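Curano abre as portas e mostra robôs a trabalhar na bancada

Casa cheia na Curano em janeiro. A empresa abriu o laboratório ao público durante uma manhã e uma tarde, e passaram por lá 300 pessoas – estudantes, famílias, gente da indústria e muitos curiosos da terra.

A visita começava às 11 em ponto, com uma apresentação curta de Rochelle Kowalczyk, responsável pela área de manipulação. Poucos slides, felizmente. Depois, direto para as bancadas, em grupos pequenos e com pouco tempo em cada paragem.

O que mais prendeu o público foi a manipulação de objectos do dia a dia. Copos pequenos, tampas, recipientes de plástico. Coisas que uma criança de quatro anos agarra sem pensar e que a um robô ainda dão trabalho. "Um copo transparente é dos objectos mais chatos que há", disse Kowalczyk. "A câmara vê mal a borda e, se os dedos apertam de mais, lá vai ele."

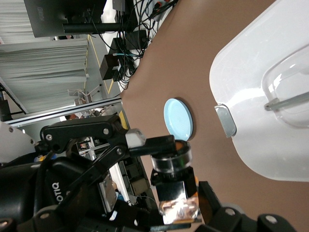
O projecto chama-se Tremeo e junta a Curano à Fasola, que trata do software. Arrancou há 2 anos e tem mais um pela frente. O objectivo é que o mesmo braço consiga passar de uma tarefa para outra sem ser reprogramado de raiz, um problema antigo para quem faz séries curtas. Ao todo foram 7 demonstrações ao longo do dia, todas com perguntas no fim. A das 15h atrasou-se, com fila no corredor.

Perguntas não faltaram. Quanto custa, se tira empregos, se também lava a loiça. Kowalczyk respondeu a tudo, com mais cautela na parte dos empregos: "Estamos a falar de tarefas repetitivas, mas essa conversa tem de ser feita com quem lá trabalha." Sobre preços, nada de concreto.

Presente esteve tambem a Cheon, que fabrica embalagens e quer testar o sistema numa linha piloto ainda este ano. Para já sem datas nem valores.

Quem ficou de fora pode inscrever-se na próxima visita, prevista para a primavera. Inscrições gratuitas na recepção da Curano ou por telefone, lugares limitados. Menores de 12 só acompanahdos por um adulto.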